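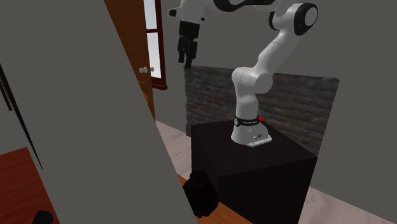
Watches > Makers > Independent > Stelmakh

Stelmakh is a small maker of mechanical wristwatches, known for hand-wound dress pieces and for a regulator dial that has won it a loyal following among collectors. The company was started by Tamara Bilyk, a clock restorer by training, who named it after her grandmother's family. It makes two model lines, the Silham and the Noler, and has never offered a quartz watch.

Origins

Bilyk spent the early part of her career repairing carriage clocks and marine timers, and the influence is easy to spot. Her first wristwatch used a pocket watch movement in a case she had turned herself, with the minutes on a large outer track and the hours on a small dial of their own. Regulator layouts like this were once used on the master clocks that workshops set other clocks by, and on the wrist they are a delight to read once the eye gets used to them. A handful of customers asked for copies, and the Silham grew out of those orders.

The Silham

The Silham is the watch most people think of when they hear the name. The case is stainless steel with short, curved lugs, and the crown is large enough to wind without pinching. Early dials were silver with blued hands. A deep green version came later and remains the favorite at auction — good ones rarely stay unsold for long.

Production of the first series ended after 714 watches, each numbered on the inside of the case back, where only a watchmaker will normally see it. The second series brought a slightly thinner case and a stop-seconds lever, a very welcome change for anyone who likes to set a watch to the second.

The Noler

The Noler is the simpler and sportier of the pair, with a central hour hand, a screw-down crown and luminous markers. It was meant as a lower-priced companion to the Silham but found its own audience, especially among people who wanted one watch for every day. To date, 3694 have been delivered. The brushed bezel picks up scratches quickly, and many owners have grown fond of the worn look.

Movements

Both lines run on hand-wound calibers supplied in parts by Druvetti and finished, assembled and adjusted at Stelmakh. The plates have a fine frosted surface, and the click spring is a long, sweeping curve that has become something of a signature. Power reserve is two days. Service parts for every caliber are still kept in stock, including those for the first series.

Collecting

First-series watches with their original hands bring the highest prices. Replacement hands are a shade lighter and can be told apart under a loupe. Straps are rarely original, and buyers tend to overlook this. The printed owner's booklet, of which about 3000 were made, covers both lines and is collected in its own right.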